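Wakar
Products / Developer Tools / Wakar Desktop

Wakar: test your web pages on real phones without owning a drawer full of them

Wakar is a small desktop app that plugs into the phones you already have and shows your work in progress on all of them at once. You save a file, the phones reload. You scroll on one, the others scroll too. If the layout falls over on a four-year-old handset with a cracked corner, you get to find out before your client's mother does.

We wrote it for people who build mobile sites for a living and have grown tired of dragging the edge of a browser window back and forth and calling it testing. The browser window is a fine liar. It has a mouse pointer, plenty of memory and a fast connection, and it has never once had a keyboard slide up over its Submit button.

What it does

Live reload on every connected device. Point Wakar at a local folder or a local server address. Changes to style sheets go in without a full refresh, so you don't lose your place halfway down a checkout form.

Shared scrolling and taps. Pick one phone as the lead and the rest follow along. You can turn this off per device, and you will want to the first time a follower adds nine pairs of socks to a cart.

One console for all of them. Errors and log messages land in a single window, tagged by device. Click a tag to see only that phone. Click it again to go back to the full chorus.

Slow mode. Throttles the connection to something like a train platform at half past five. There are four presets and a slider, and the lowest preset is named Basement.

Side-by-side captures. Grab the screen of every device with one key and get a single sheet, labeled with model and system version. Handy for bug reports, and for ending arguments in meetings.

What it doesn't do

Wakar will not write your style sheets. It doesn't simulate phones you don't have; there are other tools for that and some of them are good. It doesn't test native apps, although we get a letter about that every Monday and we do read it. It doesn't run in the cloud. Your pages stay on your machine and your own network, where they can embarrass only you.

Setting up

Install the desktop app, then open the address it shows you in the browser of each phone. There's no app to install on the phone side. If your office network blocks devices from seeing each other (hotels and banks are fond of this), use a cable. The cable route needs developer mode switched on, and the menu for that moves every time the phone makers get bored. We keep a page of current instructions in the help section and try to stay no more than one redesign behind.

Most people are running in ten minutes. If your company has a security department, allow a week and bring cookies.

A word on Tam and Fidik

Wakar comes with two helpers. Tam is the command line version, for people who would like all of the above with none of the windows. It takes the same project file, so half the team can use one and half the other and everybody can go on feeling superior.

Fidik is the plug-in that watches your build folder. It used to be a separate download with its own price, and it had its own bugs too, in keeping with its independence. From version 3 on it's in the box. If you bought Fidik separately in the past year, write to us and we'll take that off your next renewal.
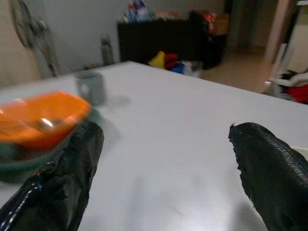 Fidik does have one habit worth knowing. It waits until your build tool has been quiet for 600 milliseconds before telling the phones to reload. If your build pauses for longer than that in the middle, you'll get two reloads where you wanted one. Raise the number under Settings, Watching, Quiet Period. We've tried to make it guess, and it guessed like a horse.

System requirements

Any Mac or Windows computer bought in the last several years. Linux builds are available and are supported by one very patient person. You'll need 3000 free as your local port, or any other you care to choose; if something is already sitting on it, Wakar will say so and offer the next one up. On the phone side, any browser that gets updates.

Licensing

A license covers one person on up to 3 computers, with as many phones as you can find chargers for. It includes updates for a year. After that the app keeps working and we stop sending you new things until you renew. There's no subscription that turns your software off while you sleep.

The trial is the full product for thirty days. On the thirty-first it starts putting a small gray bar across the top of each phone, which is at least a realistic test of how your header behaves when something shoves it down.

Team and school licenses are handled by Hui-mei Yeh at Rindwood, the company that makes Wakar. She answers her own mail and will send a quote in the form your purchasing office likes, up to and including fax.

Known issues

Shared scrolling drifts on very long pages with images that load late. Give your images dimensions. You should be doing that anyway.

Captures on some tablets come out sideways. The fix is written and waiting for the next release, due in December.

The Basement preset is occasionally faster than our actual office connection. We're looking into the office.

Download the trial | Buy a license | Release notes | Help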